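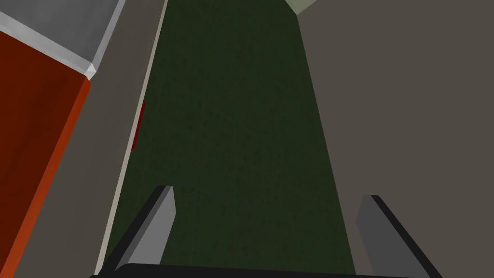

Why Do Bridges Have Gaps in Them?

If you ride over a long bridge in a car, you may hear a bump-bump sound under the tires. The sound comes from small gaps in the road. Builders put the gaps there on purpose. They are called expansion joints.

Things get bigger when they get warm

Steel, concrete and most other solid materials are made of tiny particles that are always jiggling. When the material warms up, the particles jiggle more and push a little farther apart. The whole piece grows. When it cools down, it shrinks again. Scientists call the growing part thermal expansion.

The change is small. You would not notice it in a spoon or a door key. A bridge is much longer than a spoon, so all the small changes add up.

How much does a bridge grow?

The Kelville Bridge is 2,000 feet long. Its deck, the part that cars drive on, is held up by steel beams. If the steel warms by 100 degrees Fahrenheit between the coldest winter night and the hottest summer afternoon, the beams grow by more than one foot in all. That growth is shared among 6 joints, so each one only has to open and close by a few inches.

What if there were no gaps?

The deck would have nowhere to go. It would push against the ground at each end, and the road could crack or bend upward. Sidewalks have the same problem, and that is why they have lines between the slabs. Railroad tracks can bend sideways in very hot weather.

Looking after the joints

Many joints have metal teeth that fit together like the fingers of two hands. Others have a rubber strip that keeps out rain and dirt. Lucinda Benavides inspects bridges at Kelville. She measures the joints in April and again in late summer. "Small stones are the biggest nuisance," she says. "If a joint fills up with stones, it can't close."

Try it at home

Ask an adult to help you with a glass jar that has a tight metal lid. Hold the lid under warm tap water for a minute, then dry it and twist. Metal expands more than glass does, so the lid should be easier to turn.

Words to know

Deck: the part of a bridge that carries the road.
Expansion joint: a gap that gives a structure room to grow and shrink.
Thermal expansion: getting bigger when heated.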